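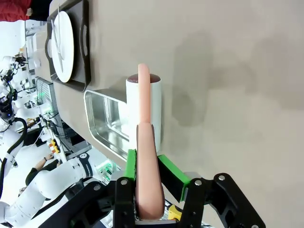

Re the tannin question from Tuesday: the staining on the Muli benchtop is a standing-time problem and has very little to do with the brand of tea or coffee. I ran the same finish in my own kitchen for two winters before writing the notes on the list page. A spill wiped within the hour left no mark. A ring left overnight under a mug left a brown line that took three goes with bicarb paste to shift. The worst spot is the strip beside the sink, where full cups get parked – a white cup of something dark brown, filled near the top and standing on the beige-grey next to the basin, is the usual arrangement. Drips run down the side of the cup, collect under the foot and stay there. Moving the cups onto a tray fixes most of it. The dark grey one with the cut-out handles and raised edges is the right sort, and it will take a plate and cutlery as well.

On Tuesday a list member wrote:

> We have the Muli top in the light colour, fitted in July with an
> undermount sink from Donus. There are now four or five faint rings
> to the left of the tap. The fitter says it is the coffee and that we
> should have ordered the Furkier finish. Is he right? Also, is it
> safe to sand them out? I have 3000 grit on hand from another job.

Taking these in order.

1. Finish. The Furkier is a harder coating and marks less, but it is also glossier and shows every scratch in side light. I would not replace a sound top for the sake of a few rings.

2. Sanding. Please don't. Even at 3000 grit you will polish a patch into a matte surface, and the patch will be more visible than the ring. I did this on an offcut and could not blend it back in.

3. Cleaning. Bicarb and water mixed to a stiff paste, left for ten minutes under a damp cloth, then rinsed. Repeat up to three times. If the line is still there, try the Bumbridge stone cleaner, part 3041, on a hidden corner first. The 432 is their descaler and is too acidic for this coating. The bottles are the same colour, so read the label.

4. Sink edge. Check the silicone while you are down there. A brown line right at the rim is often in the sealant and no cleaner will lift it. Cut it out and run a new bead.

The 115 mL bottle of cleaner was enough for my whole bench with some left over. The hardware shop here only stocks the large one – if anybody knows of a supplier for the small size, please post it to the list.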